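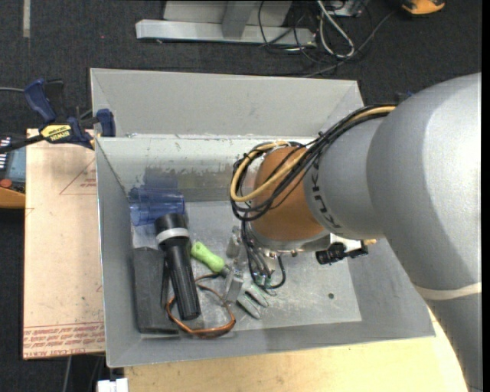 Ellden Garden Tool Share: Your Questions

Can I borrow just one hand fork, or do I have to take a whole set?
One is perfectly fine! Plenty of our members come in for a single fork or trowel to get a window box going, and we're always happy to see them.

How long can I keep a tool?
Hand tools go out for 30 days. If your beds are taking longer than you hoped (mine always do), drop Femi Ogundipe a line at the desk and she'll gladly extend it.

Do I need to clean things before I bring them back?
Yes, please. Knock off the soil, give the prongs a rinse and dry them well, and wipe down the handle too. A stiff old dish brush does a lovely job on dried clay.

Which fork is best for heavy soil?
Go for one with thick, blunt prongs and work it in a little at a time. The thin ones bend if you lean on them, and we've straightened quite a few over the years.

Can I donate tools I no longer use?
We'd love that, scuffs and all. Loose handles are no trouble either, as Ľudovít Ďurica enjoys fixing them.

What if I lose something?
It happens, especially with small tools and big compost heaps. Tell us and we'll sort it out together.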